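Trandovell Community Help
Home > Workspaces > Desks and storage
Viewed 2069 times

Soft goods and product boxes on a computer desk: where to put them?

Posted by deskdepth

I work at a desk that is 787 mm deep and placed against a wall, so there is no usable space behind it. The monitor stays where it is. Two kinds of things keep ending up in front of or next to it: padded fabric items (pouches, covers, a cushion) and the cardboard boxes that products came in. The boxes have to be kept until the return period ends, in some cases longer for the warranty.

Constraints:
The desk is a Steltau with a fixed top and no drawers. I can't drill into the wall. There is one shelf unit to the left, 114 cm high, already full of binders on the two upper levels. The lower level is free but dusty because of a floor vent.

What I have tried: one large bin for everything. The fabric items came out covered in cardboard dust and creased along the box edges. I then stacked the boxes on the desk with the fabric on top, and the stack slid into the monitor stand.

I want a fixed place for both that does not require clearing the desk every evening. Also, is it safe to flatten the boxes, or does that void anything?

Posted by karneck_storage

Separate the two groups first. They have different requirements and a shared bin will fail again for the same reason.

Boxes: use the lower shelf level. Dust on the outside of a closed box does no harm. Close the flaps and do not tape them, so the inserts can be checked later. Put the box on its largest face. If the face with the printed artwork has to stay clean for resale, turn it toward the wall.

Flattening: read the terms of the seller. Some accept a return in any suitable packaging and some want the original one in usable condition. Flattening a glued carton usually means cutting or tearing the bottom seam, and after that it will not carry weight reliably. Tuck-flap cartons fold flat and go back together. I keep glued ones whole until the return period is over and recycle them after that.

Padded fabric: must be fully dry, then into a breathable cotton bag, not a sealed plastic one. Do not put anything heavy on it. Foam and batting take a set when compressed for months and the rim of an opening is the first part to lose its shape. Lay it flat along its full length if the shelf allows. If you have to fold it, fold at a seam.

Do not store fabric on the vent level. Move one row of binders down and use that space.

Posted by tw_lowershelf

just get an ottoman with a lid, everything goes in there. worked for me

Posted by karneck_storage

An ottoman with a lid is one large bin. See the first paragraph.

Posted by deskdepth

Update, same evening. I moved the binders as suggested. The lower level takes every box I have except the largest, which is too tall by a small margin and does not fit on its side because of the shelf bracket. The cotton bags are ordered from Seyoum (almost 500 g each according to the listing, which seems heavy for a bag, possibly the weight of the set).

Two items are left and I am not sure about either. One is gray, soft and padded, longer than it is wide, with rounded ends. The other is the white box with a printed picture and a purple panel on its face. Both are at the desk, close to a screen, where I would like them not to be. First the gray item, then the box.

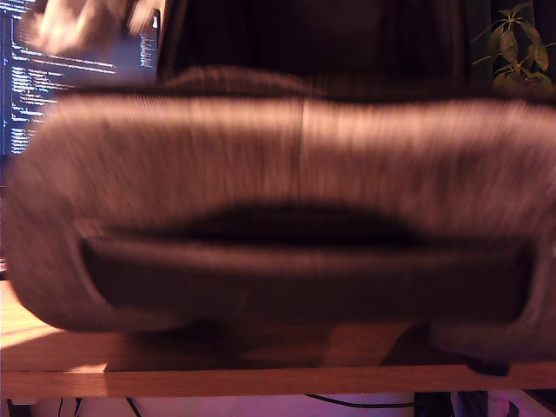
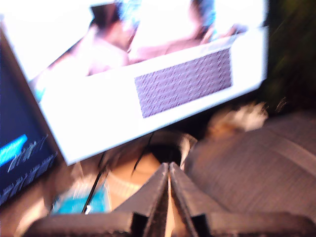

Seyoum_user

For the padded one, check for a care label before you bag it. If there is a removable filling, take it out and store it in the same bag, beside the cover. Surface dust comes off a gray weave with a dry brush, following the direction of the fibers. A vacuum without a brush head can pull the surface.

I would not force the white box into the shelf. Stand it upright on the floor between the desk and the shelf unit, on a piece of scrap board if the floor gets mopped. Keep it out of direct sun: purple printing fades before most other colors in my experience, and white board turns yellow.

The weight question belongs on the order page. Ours were sold as a set of bags and the listing gave the weight of the whole package.

Thread status: open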